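Dec 14, 2023
Bench notes, block set, second batch

Vittoria wants these signed off before the break so Furham can have their order. I'm not there yet, and I'd like the reasons on paper before somebody tells me I was fine with it in October.

The pitch from Lumanlan was that the new stock is more even than the old: same species all the way through, same color, edges eased so you can hand them to a four-year-old. I had a handful out on the white table this morning, and "same color" is a stretch. The arch piece is a light yellowish tan. One of the plain rectangles is a shade darker. Put them at opposite ends of a box and you'd never notice. Put them side by side and you would. Cecilia says children don't care about color match. Probably true, but it's the parents who send things back.

The small triangle I do like. The grain comes up in nested chevrons, like looking down on a pyramid, and it's the one shape where the wood does something for the piece. My doubt is whether we can get that twice. It depends on how the blank was cut, and the Lumanlan sheet says nothing about grain direction. If it was luck, it shouldn't be the one we send to Furham as typical.
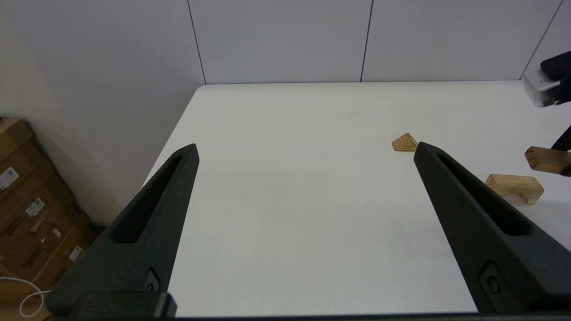 Triangle, arch piece and darker rectangle on the white table.

On the arch piece: the notched underside is where I expect trouble. Short grain over the opening, and the drawing leaves it to the shop how much wood stays above it. Vittoria's answer is that the old Pisance set had the same shape and those held up. The Pisance set was a different wood and a bigger block, so I don't see what that proves. I'd want to drop a few on concrete before I believe it. The spec sheet claims "up to 846 drops without failure" and doesn't say from what height, onto what, or which shape. I asked. The reply was the same sheet again with a new date on it.

Finish: no view yet. The sheet says oil. Cecilia thinks it's a very thin coat and I think it may be no coat at all. Water drop test tomorrow on a scrap, next to a piece we know is oiled. Don't do it on the sample pieces, please, I need those clean.

Quantity is the other thing. Furham is asking for 3,000 and we have looked at one tray. I said 20 of each shape, pulled from different boxes, and only then a decision. Vittoria thinks that's overkill for toy blocks. Maybe. The Edow job was also "only blocks" and we spent most of a month re-sanding it.

To do
– water drop test (me)
– ask Lumanlan about grain direction on the triangles, by phone this time (Cecilia)
– drop test on the arch piece, concrete floor, write the height down
– find the old Pisance drawing. It isn't in the flat file where the index says it is
– nothing goes to Furham until the first three are done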